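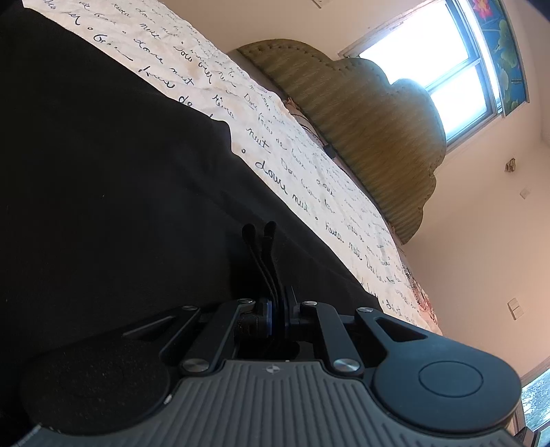
What size insert goes in a full/queen duvet cover that measures 90 by 90 inches?
Use a 90 by 90 insert. An insert that matches the cover edge to edge will fill the corners, and one that is up to two inches bigger each way is also fine.

Ticket: Duvet insert slides to the foot of the bed
Submitted by: Randa Dabbas
Product: Wiltmont script-print duvet cover, cream with black handwriting, full/queen
Assigned to: Anselmo Llanos, Pretomstead Bedding Support
Opened: 12/6/24
Status: Closed

Customer message
I bought the cream cover with the black cursive print in April and it was fine over the summer with a thin blanket inside. Now that I have my winter insert in it, the insert ends up in a lump at the bottom every night. By morning the top 6 inches or so of the cover are just two layers of cotton with nothing in between. I have tied the corner ties twice and they come undone. The insert is an older Sayegh down alternative. I don't want to return the cover, I just want it to stay put.

Reply 1 – Anselmo Llanos
Thanks for writing in. Please check these before we go further:
Lay the insert flat on the bed without the cover and measure both directions. The tag size is often wrong after a few washes.
Turn the cover inside out and look at all four corner ties. Each should be a pair of tapes sewn into the seam.
Tell us whether the insert has loops at the corners.

Customer reply
Insert measures 87 by 85. The tag says 90 by 90. All the ties are there but one at the foot end is pulling out of the seam. There are no loops on the insert at all, I have been bunching up the corner and tying the tape around the bunch.

Reply 2 – Anselmo Llanos
That explains most of it. The insert has shrunk five inches in one direction, and a tape tied around a bunch of fabric slips as soon as the bed is used. We suggest sewing a loop to each corner of the insert. Use cotton twill tape, about 3 inches per loop, folded in half and stitched through the edge binding only. Don't stitch through the filled part or the fill may work its way out.

For the tie that is coming loose, turn the cover inside out, push the end of the tape back into the seam, and go over it several times by machine or by hand with doubled thread.

When you put it back together:
1. Leave the cover inside out and spread it on the bed with the opening at the foot.
2. Lay the insert on top and tie all four corners with a double knot.
3. Reach in through the opening, take hold of the two far corners, cover and insert together, and pull them through.
4. Shake from the head end, then close the buttons.

Customer reply
Sewed the loops on and fixed the tie. Two nights so far. The head end is staying where it should. There is still some drifting on the left side, around the middle, where the insert is narrow. Is there anything for the sides? Also, will the print fade if I wash the cover more often? I do it every other week now.

Reply 3 – Nasrin Fallahi
Taking this one over from Anselmo. This cover has no side ties. You can add one pair halfway down each long side using the same twill tape, with a matching loop on the insert. Some customers use clip-on duvet fasteners instead. Those work, but take them off before washing – they can leave marks on light fabric.

On the print: wash inside out in cold water with the buttons closed, no bleach, and tumble dry on low. Every other week is fine. Keep it away from new dark clothes for the first few washes of those clothes, as the cream background will pick up loose dye. Iron on the reverse side if you iron it.

Customer reply
Added the side ties over the weekend. The insert has not moved since. I will get a proper 90 by 90 when this one wears out. You can close this.

Internal note – Nasrin Fallahi
Customer kept the product, no refund or replacement. Loose foot-end tie passed to Branislav Vrabec in quality, second one reported on this print. Help page for corner ties should mention inserts without loops. Closed.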